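Evaluation of the Nevton gripper kit and simulator
Progress report, second period

Prepared by the Billodbridge workshop for the Grotley equipment fund
Period covered: to the end of November

Summary

The fund asked us to find out whether the Nevton kit is good enough to lend out to small firms and colleges in the Grotley area. The kit consists of a two-finger gripper, a wrist mount, a control box and a licence for the Nevton simulator. Escobar, the reseller, supplied it on a six-month evaluation agreement.

Work is slightly behind the plan we submitted. The simulator part of the review is mostly complete. The hardware part started late because the wrist mount supplied did not fit our arm, and a replacement plate took longer to arrive than Escobar first told us. We expect to recover most of the lost time before the final report and are not asking for an extension at this stage.

Our view so far is that the simulator is usable by people with little experience once it has been installed, and that installation is the weak point. We are not yet ready to recommend purchase.

Progress against the plan

Task 1, installation and setup. Complete. We installed the simulator on two of our own desktop machines and on one laptop of the kind most borrowers would have. The desktops gave no serious trouble. The laptop needed a newer graphics driver, which the installer did not mention, and until this was sorted out the program opened to a blank window. We have written our own setup sheet, and a copy will go with any kit that is lent.

Task 2, supplied exercises. Complete. The kit comes with six exercises, each with a written guide. Four of them ran as written. The fifth refers to a menu that has since been moved, and the sixth needs an add-on that is not included in the licence. Escobar has agreed to supply the add-on for the rest of the evaluation at no charge. They have not yet said what it would cost afterwards, and this needs to be settled before any decision is made.

Task 3, tabletop picking in simulation. In progress, mostly complete. We logged 386 simulated picks during the period using the wrist camera view, with the table and objects from the supplied library. Objects are reset to new positions and angles between attempts, so the operator or the control script has to deal with blocks lying at awkward angles and with other items close by. The mug has been the hardest of the supplied objects to deal with, mainly on account of the handle.

The wrist view is the one we expect borrowers to use most, and we have spent more time on it than on the overhead or side views. The gripper stays along the bottom edge with both fingers showing, which makes it fairly easy to judge whether an object will fit between them. It is harder to judge height. Our operators got into the habit of switching to the side view just before closing the fingers.

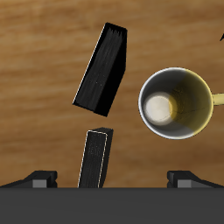
Task 4, hardware trials. Started late. The gripper is now fitted to our arm and moves correctly from the control box. We have run the opening and closing checks and the emergency stop checks, and both were satisfactory. Picking trials with real objects have not begun. They are the main item of work for the next period.

Task 5, trial loan. Not started. A training provider in Billodbridge has offered to take the kit for a short loan once the hardware trials are finished. We would like them to work from the setup sheet alone, with no visit from us, so that we can see how well it stands up.

Findings on the simulator

Ease of use. People who had not used a robot simulator before were able to start the first exercise and finish a simple pick within a single session. The on-screen controls are laid out sensibly and the labels are in plain language. The printed guide is less good. It assumes the reader already knows what a coordinate frame is, and two of our testers stopped at that page and had to ask for help. We have added a short explanation to our setup sheet.

Picture quality. The wood of the table and the surfaces of the objects are convincing enough for training people. Fine detail is soft in places, and shadows under objects on the table can be very faint or missing. This matters if a borrower intends to use the simulator to prepare a vision program, as shadows help with judging where an object touches the table. We have asked Escobar whether the lighting can be changed. They say it can, through a settings file, but the guide does not cover this and we have not yet tried it.

Dark objects. The black blocks in the library are close in colour to the gripper fingers. When a block is standing close to the fingers, the simple object-finding tool supplied with the kit sometimes treats the two as one object. Operators working by eye had no such difficulty. We worked round the problem by recolouring the blocks in a copy of the library. Nevton may want to provide a lighter set as standard.

Objects partly out of view. With the wrist camera, items near the edge of the working area are often only partly visible. The object-finding tool ignores anything that touches the border of the view, which is safe for picking but means that a path can be planned through something the tool has left out. The collision warning did catch this when it was switched on. It is switched off when the program is first installed, and our setup sheet now tells the user to turn it on before doing anything else.

Speed. Both desktops ran the simulator smoothly. The laptop was noticeably slower with the wrist and side views open together, though it could still be used. With one view open it was fine.

Stability. The program closed without warning on a small number of occasions, each time while a saved layout was being loaded. No work was lost apart from the pick in progress. We have sent the log files to Escobar and are waiting for a reply.

Support from the reseller

Escobar has generally answered questions within two working days. Answers about the simulator have been clear. Answers about the hardware have been slower and in one case wrong: the first replacement plate they proposed was for a different arm. They accepted the mistake and covered the cost of sending the correct one.

The licence terms need some attention. As written, the licence is tied to a single machine, and moving it to another means sending a request to Escobar. That would not suit a lending scheme in which each borrower installs the program on their own computer. Escobar has suggested a licence on a USB key that travels with the kit. We think this would work but have asked for one to test before relying on it.

Spending

Spending is within the budget agreed with the fund. The evaluation kit itself is free of charge until the agreement ends. Costs in this period were staff time, one graphics card and a lockable transit case for the loan stage. The case was not in the original budget, but it was paid for out of the amount set aside for small equipment. Nothing has been spent so far from the travel line, and we expect that part of it will be returned.

Risks

The main risk is time. If the hardware trials show a fault that has to go back to the manufacturer, there will not be room for the trial loan before the evaluation agreement runs out. We have asked Escobar to confirm in writing that they would extend the agreement in those circumstances. They have said so by telephone only.

A second risk is the cost of the add-on for the sixth exercise. If it is high, we would suggest leaving that exercise out of the lending pack. The other five cover what most borrowers have told us they want.

Work planned for the next period

Begin picking trials with the real gripper. We plan 30 picks for each object, using objects as close as we can find to those in the simulator library, so that the two sets of results can be compared.

Try the lighting settings and record which values give usable shadows.

Test the USB licence key on all three machines.

Finish the setup sheet, including a page on common faults, and send it to the training provider ahead of the loan.

Obtain a written price from Escobar for the full kit, the add-on and a second set of finger pads.

Decisions requested from the fund

We ask the fund to agree that the trial loan may go ahead once the hardware trials are complete, without waiting for the next report. We also ask for confirmation that the transit case can stay with the lending scheme if the Nevton kit is not purchased, as it would fit most of the other equipment on the list.

The object library changes, the pick log and the current draft of the setup sheet are held at the Billodbridge workshop and can be sent on request.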